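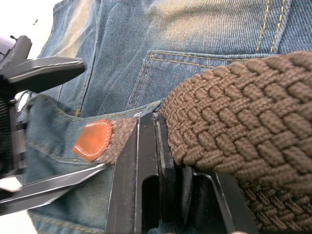
Back pocket and braided belt.

19th March

I slept badly and came to the office before the others. The replication test between the two virtual nodes stopped again during the night, at the same place as before. Node A says the partner is not reachable, node B says everything is fine. I looked at both logs with my coffee and I could not decide which of them I should believe.

Let me write down how it is now, so that I can find it later. Both nodes run on the old Gremach host in the small room. Each node has three network cards: one for management, one for the clients, one only for the replication traffic. The third card is on its own virtual switch with no uplink to the outside. The management one answers always. The client one I don't use yet.

First I checked the obvious thing, the address of the third card. On node B the mask was wrong. I had typed it by hand in September, when I made the first version of this lab, and then I made a clone from this node and corrected only the name. I changed the mask, restarted the service, and the two nodes saw each other. I was happy for maybe ten minutes. Then the volume went to "degraded" and stayed there.

Filippos Nikolaidis wrote me from Barrientos before lunch. He has the same version of Skaltent on a different host, and his nodes have been in sync since the weekend. We compared the settings one by one in the chat, which took very long, and I am grateful that he has this patience. His packet size is the normal one. Mine was set to big packets on the nodes, but on the virtual switch it was not. So small messages pass and the nodes say hello to each other, and when the real data starts, it gets lost. This explains why the log was so friendly at the beginning.

I put everything back to normal size. After the restart the first sync began and it showed 3,000 blocks to copy. It is slow, but I have time. I don't want to touch the big packets again until the rest is stable. 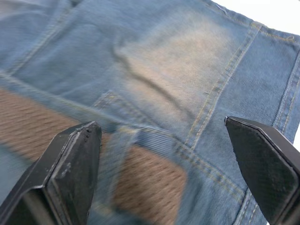 Faded denim with yellow double stitching.

In the afternoon we had the call with Pemine about the license for the lab. The trial key allows 1,000 snapshots in total, and I had understood it was 1,000 for each node. It is written clearly in the document, I have only read it too quickly. They were polite. The woman on the phone asked what we use the lab for, and I said for learning and for testing upgrades before we do them on the real machines. She said she will ask if we can get a longer key. I should send her the serial numbers of both nodes tomorrow. (Do not forget: the cloned node still shows the serial of the first one! I must generate it new before I send anything.)

We have now 330 snapshots, and most of them nobody needs. They are from the schedule that I left on every hour. I deleted the ones older than the upgrade test and set the schedule to one time per day. The delete job takes its space back only after the cleaning process has run, so the free space did not change yet. In the beginning this made me nervous, and I used to start the delete again and again. Now I let it be.

I also tried the question of the upgrade. The virtual version cannot be upgraded in place. The menu is there, the button is there also, and when you press it, you get an error about a missing boot partition. I spent almost one hour on this in winter and I wrote it nowhere, so today I spent half an hour on it again. The correct way is to install a new node with the new version, join it to the pair as a third member, wait for the sync, and then remove the old one. After that the same with the other. Filippos did it this way and he lost no data, only the custom names of the alerts.

For my notes, the thing that Filippos and I wrote back and forth about longest:

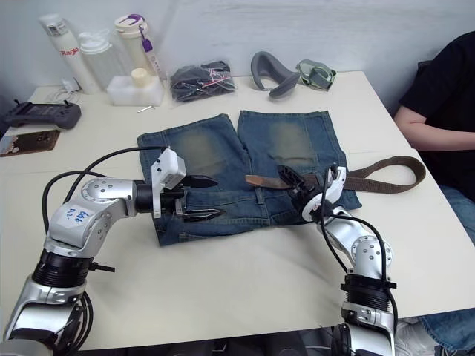
Must the replication network have the same name on both hosts?

The name can be different on each host, only the virtual switch behind it must carry the same segment and the same packet size on both sides. We use the same name anyway, it is easier to read in the log.

Before I went home the sync was a little over half. I wrote the new mask on the paper that hangs on the door of the small room and crossed out the old one. My handwriting is terrible but the numbers one can read.

Tomorrow: new serial for node B, mail to Pemine, look at the sync. If it is finished, pull the virtual cable of node A and see if the clients stay connected. I need to connect a client first, of course. There is an old test machine under my desk which should be enough for it, if I find the password.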